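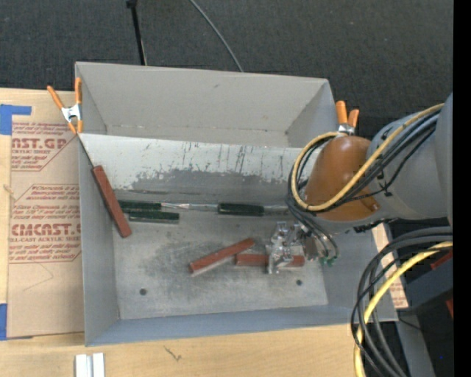

What decides whether a released fish survives?

Time out of the water and the depth of the hook matter most, and both are largely in the angler's hands.

Recreational Angling and Fish Welfare
Handout 6: Catch, Handling and Release
Course leader: Kirsten Dalsgaard

1. Hook choice

Participants should be able to tell a circle hook from a standard J hook and to state when each is suitable. A circle hook usually sets in the corner of the mouth, provided the angler tightens the line steadily and does not strike. Barbless patterns shorten the unhooking time. They also demand constant line pressure, which beginners often find hard on a rolling fish.

2. Playing the fish

Tackle should be strong enough to land the expected species without a long fight. Very light line in warm water leaves a fish exhausted, and it may fail to recover even when it swims off strongly — a point taken up again under section 4.

3. Handling

Wet the hands before touching the fish. Use a knotless net. Support the body with both hands and keep fingers clear of the gills. Where a hook is deep, cut the line close to it.

4. The Haugland exercise

Mogens Bech will present the logbook from the Haugland shore session, in which 156 fish were landed and 123 released. Groups will have 20 minutes to sort the released fish by hooking position and to discuss which entries are too incomplete to use.

Reading before the next meeting: the Trevberg notes on water temperature, first half only. Bring pliers and a forceps-type disgorger for the practical.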